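Dish handling cell, who sets the pace now?
Workplace Automation board, Kultitness 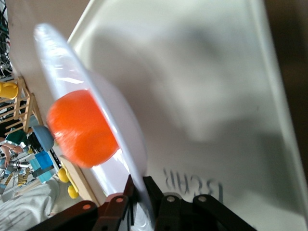
Thread last edited: March, 14:20

draturar_line
Gripper is at the rim of the white dish, holding or pressing on it, with the orange piece still on it. The Mivard arm took over clearing at our site. Shift target is 700 dishes. Two people moved from carrying to sorting and fault resets.

slotted53
Same change at Thygesen. Fewer lifts, more standing. Resets run to more than 12 a shift and go in no report.

draturar_line
Log them. Ours are on the shift sheet, 9 last shift, mostly rim slips.

hexkey_b
Disagree that this is a sorting job. Whoever clears faults is doing maintenance and should be graded for it. Did the pay code change?

draturar_line
No. A reset is one button and a visual check. Maintenance still does the fingers and linkages.

slotted53
One button, until a dish is tilted and the load slides. Then you stop the cell, reach in, re-home. Took me two weeks to learn.

hexkey_b
That is a skill. Put it in the job sheet.

draturar_line
Will raise the job sheet. Not convinced on the grade.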